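Pasiva Mug Handover Set: handling rules and data card

Maintained by Grurnari. Recorded at the Pinetley bench.

Scope
127 two-arm episodes with mugs, cups and a wire dish rack. The rules below apply to anyone adding episodes or relabeling old ones.

Contact rules
Label a mug as held only while a gripper touches it. If both grippers touch it, label both - never pick a main hand. 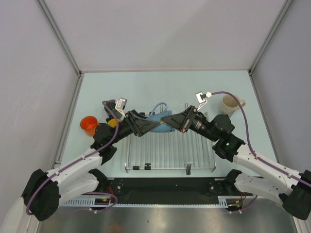 Can episodes with a dropped mug be submitted?
Submit them with the outcome field set to "drop" and leave the recording untrimmed.

Cable rules
Tie cables to the links before homing. Stop the episode if a tie comes loose.

Wrist views
Wrist views are soft at close range. Do not sharpen them. Mugs partly hidden by a finger still get a label.

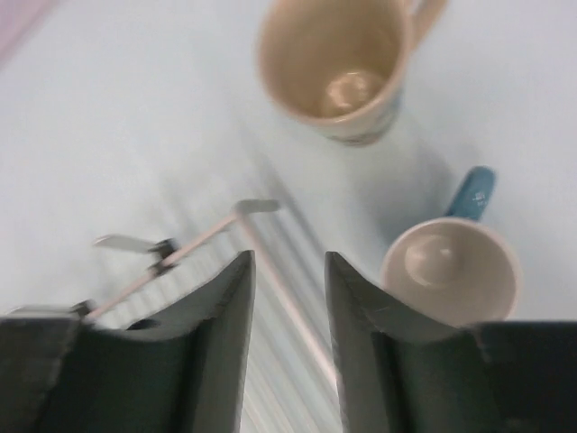
Page last changed: 19th November

Splits
Train 111, test 16. Do not move episodes between splits.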